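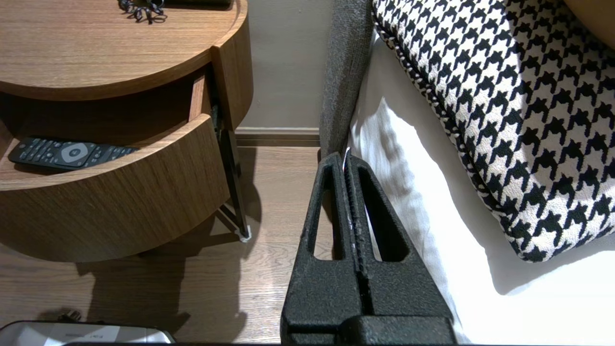
Katbridge short-stay flats: progress report to the Holtard Fund

Date: 2023-02-08
Grant period covered: second stage, furnishing of bedrooms

1. Where we are

The first 10 bedrooms at Katbridge are furnished and ready for use. The remaining rooms on the upper floor have been painted and are waiting for beds. We expect to finish them by June, as set out in the original plan.

The flats are let to people who need somewhere to stay while a relative is in hospital. Most stay for a week or two. The bedrooms were the weakest part of the building when we took it on, and the larger part of this stage of the grant has gone on them.

2. Bedside furniture

We chose the Pirihi round nightstand for all bedrooms. It has a flat circular top, a curved drawer and slim dark metal legs. The finish is a medium-brown walnut style, a little darker than the light-brown floor and close enough to the skirting to look as if it belongs there.

The legs end in small white foot pads. We asked for pads on every piece of furniture that stands directly on the planks, as the old bedside units had scratched the previous floor badly. The cleaners can get a mop under the nightstand without moving it, which they could not do with the old units.

The drawer is shallow but takes a television remote control lying flat. We have made the drawer the fixed place for the remote in each room. Under the old arrangement remotes were left in beds, went out with the linen or were carried off to the lounge, and replacing them was a regular small cost. The welcome sheet now tells guests where to find the remote, and the room check asks the cleaner to open the drawer and look.

Two points have come up in use. The drawer front follows the curve of the cabinet and has to be pulled straight, or it sticks. The tops are also smaller than the old ones. Guests with a lamp, a phone and a glass of water find them full, and we are looking at a small wall shelf for the double rooms.

3. Floors and walls

Wood-look planks have been laid in the finished bedrooms, with narrow wooden skirting. The walls are plain beige throughout. We kept to one colour so that marks can be touched up from the same tin. The total area laid in this stage is 242 square metres, which includes the upper landing.

4. Spending

Bedside furniture, including delivery: £2,945
Allowance for shelves and small fittings, not yet spent: £2,000

Flooring was paid for from the first stage and appears in the earlier report. The nightstands were bought through Kultell, who held the price for the second delivery. One arrived with a chipped rim and was exchanged at no charge.

5. Still to do

Beds and nightstands for the upper floor rooms.
Cable clips behind the bedside furniture, so that leads do not sit on top.
Decision on wall shelves in the double rooms.
A spare set of foot pads to be kept in the linen store.

6. Request

We ask the Fund to agree that any part of the fittings allowance left over after the shelves may be spent on blackout blinds for the street side. Several guests have mentioned the street lamps. Quotes for the blinds will be sent separately once we have measured the upper floor windows.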